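Kernside workshop notebook
28 Sep 2019
Shelf sag, continued

Picked up where the April entry left off. The question is still how much of the sag in the Stan shelves comes from the board and how much comes from the end supports giving way. In April I assumed it was all board. I no longer think so.

Setup is the same as before. Board sits on two blocks, load goes on in sandbags along the center third, dial gauge underneath at midspan. The drawing says 500 mm between supports. I measured the rig this morning and it is 519, which means every April number was taken on a longer span than the one written at the top of the page. Deflection goes up with the cube of the span for a center load, so a small error there isn't small by the time it reaches the gauge. I have marked the April pages in red pencil and left the readings as they were. Don't correct them by hand. They should be rerun.
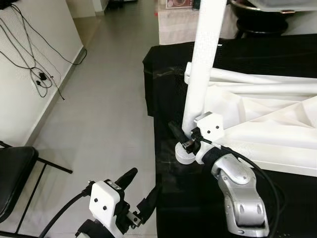

Moved the left block in to get to 500, clamped it, and scribed a line on the rail so it can be put back if it gets knocked. Zeroed the gauge with the board in place and nothing on it, tapped the board a few times, zeroed again. The needle drifted a little after the first tap and stayed put after the second.

First board was the Sivo pine, flat grain, the one with the small knot near the end. Loaded to 30 lb and left it through lunch. It took most of its bend right away and crept a bit more while it sat. When the bags came off it didn't return all the way to zero. I waited and read it again later in the afternoon and it had come back some more. Need to decide how long we wait before calling a set permanent. Suggest overnight, and write the time down both when the bags go on and when they come off. Half the older entries have only one of the two.

Second board was the Estudberg fiberboard. Same load, much more bend, and the creep was easy to see on the dial without waiting. I would not use this board at full width for books. For towels or empty jars it would do.

Then the end supports. Swapped the blocks for the actual shelf pins and ran the pine again. Total came out larger with the pins, and the extra wasn't in the board. The pins were tipping in their holes. With a second gauge over one end I could watch the end drop as the bags went on. The holes are bored 11 mm deep. Deeper would help but we are close to the outside face of the side panel already.
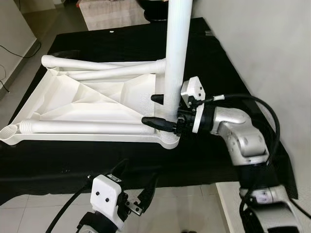 On stiffening the board itself, there are two easy ways to go: make it thicker, or put depth only where it does some work. A front lip is the cheap version of the second one. The white base on the black cloth is a more thorough version, with raised edges all the way around and diagonal creases inside that make a kind of X, so what would otherwise be a flat tray has depth running corner to corner as well as along the sides. We can't mold anything here, but a lip glued along the front and a second one along the back would get us part of the way. The diagonals matter more for twist, and a shelf held at both ends doesn't see much of that.

Cut a lip from the pine offcut and glued it to the front edge of the spare board. It is in clamps now on the side bench. Do not move it. Yellow glue, wiped underneath with a damp rag. I planed the edge first and checked it against the straightedge, and there was a slight hollow toward the middle that the clamps pulled closed. That may be a weak spot, so if it fails early, look there first.
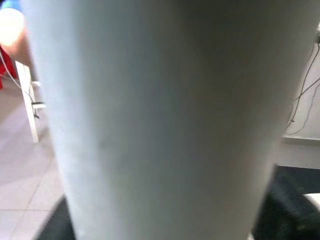
To do next

Rerun both boards at the corrected span, blocks only, before anything else.
Test the lipped board with the lip facing down, then again with it facing up.
Weigh the sandbags. The labels on two of them have rubbed off and I went by the April list.
Try the longer shelf pins with the metal sleeve, if the order has come in.
Fix the drawing. It should say inside face to inside face. I think that is where the wrong span came from.
Borrow back the short straightedge from the finishing room.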